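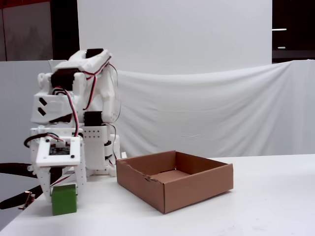

Little Blocks, Low Boxes
Irwood Play Library, gallery page

Welcome, and do make yourself comfortable, as I've never managed to keep one of these pages short. Some of you will know us from the shelves at the back of the Irwood reading room, where families can borrow games, puzzles and building sets for three weeks at a time. This page is all about blocks and boxes, a subject I could happily talk about until the kettle boils dry. We have 2,000 blocks in the lending collection at the last count, in every colour a child could wish for, and they all need somewhere to live between one family and the next.

For years that somewhere was a row of deep plastic tubs with clip-on lids. They stacked beautifully, I'll give them that, but the little ones had to tip the whole lot on the floor to find the piece they were after, and then it all had to be picked up again (usually by me, on my knees, at five in the afternoon). So in June we began moving over to shallow cardboard boxes with no lids at all, and I've been telling everybody about them ever since.

A low, open box beside the block and plenty of white tabletop to work on. Green is a great favourite with our borrowers, and you can see how well it shows up against the white, which is a blessing when you're looking for strays at the end of a session. 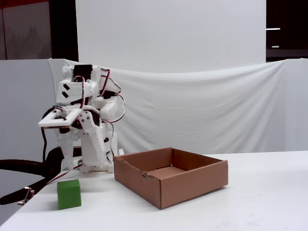
Choosing the box

I tried all sorts before settling. Shoe boxes were too long and narrow, and the trays that tinned tomatoes come in had sides so low that anything round rolled straight out again. Costel Lungu, who looks after our repairs table and is far more patient with a craft knife than I am, cut down a few parcel boxes from Cozma to see what height suited small arms, and we passed them round the Motska playgroup one morning to find out which ones the children went back to. They liked the ones they could see into. I suppose I would too, if I were three feet tall and in a hurry!

We now use plain brown corrugated card with the flaps taken off. It's light, it doesn't clatter, and if somebody sits on one we haven't lost anything dear. There were 39 boxes on the shelves after the first big sort, and I dare say we'll need more before the winter, when the borrowing always picks up.

If you're making your own at home, cut the flaps off along the crease with a sharp knife and a metal ruler, doing each side in two or three gentle passes. I went at my first one with the kitchen scissors and it looked as if the dog had helped. 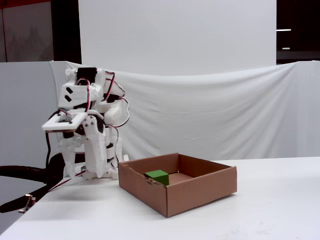
Putting away is a part of play that I've grown terribly fond of, and I do think it gets rushed. With the old tubs it was a chore at the end. Now the smaller children will cheerfully drop one piece in, take it out and drop it in again, and the tidying has become the game. A single block does tend to tuck itself up against the side, just as the green one has done there, and if you're standing at the wrong angle the cardboard hides part of it, so have a good look over the wall before you decide a set is a piece short. I once spent most of a lunch hour hunting for a block from the Ralter farm set that was sitting in its own box the whole time. You may also have spotted the slightly torn edge along the top of the left-hand wall. Ours all go like that sooner or later, and I've stopped fretting about it. A strip of paper tape folded over the rim will keep a frayed one going for a good while, and children rather enjoy choosing the colour of the tape.

Sorting day

We hold a sorting day every so often, and it's much jollier than it sounds. Everyone takes a pile and a box, the biscuits go round, and we work by colour first and size afterwards. Last time we had 11 people squeezed in, including two grandfathers who became quite competitive over the yellows. Any block with a chewed corner goes over to Costel, and anything sticky goes into the washing-up bowl with a drop of mild soap, then onto a towel by the window overnight.

Do leave yourself a clear patch of table beside the box if you can. It gives you somewhere to set down the piece you can't quite place, and there's always at least one.

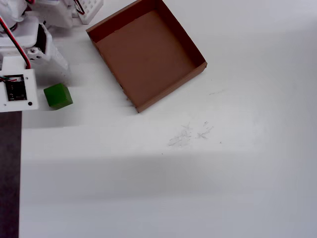
Green block, tray still to be filled.

I'm especially fond of this last one, with the tray turned cornerwise on the table and the little green cube off to the left of it.

If you'd like to borrow a set, the shelves are open whenever the reading room is, and you needn't be a member to come and have a rummage first. Spare boxes are very welcome too, clean and dry please, and you can leave them just inside the side door with a note saying who they're from so that I can thank you properly.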